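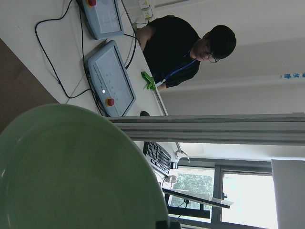
Week 3 notes: collecting demonstrations

OK, so last week we talked about what a policy learns from, and this week we get our hands dirty. I'm using plates and a dish rack as my running example because everybody has loaded one, and you'll be surprised how many choices you make without thinking!

Start with the camera on the wrist. It moves with the gripper, so the background swings all over the place – fine, leave it in. The fixed view gives you the whole table.
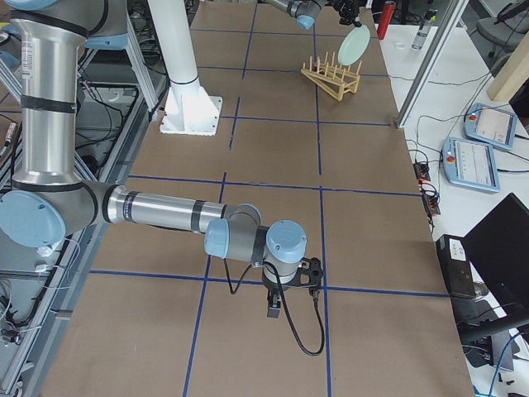
Vary where the plate starts. I like tape on the table for this (pick a cell, write it down, go). My Molefe set has 1637 episodes and the Gretar set has 3376, and the smaller one trained better for me, mostly thanks to more varied starts.

Keep the fumbles where you recover. Toss the ones where you gave up.

For Tuesday: read the Caruso handout, sections 2 and 3, and bring one episode you'd throw out – we'll argue about it in class.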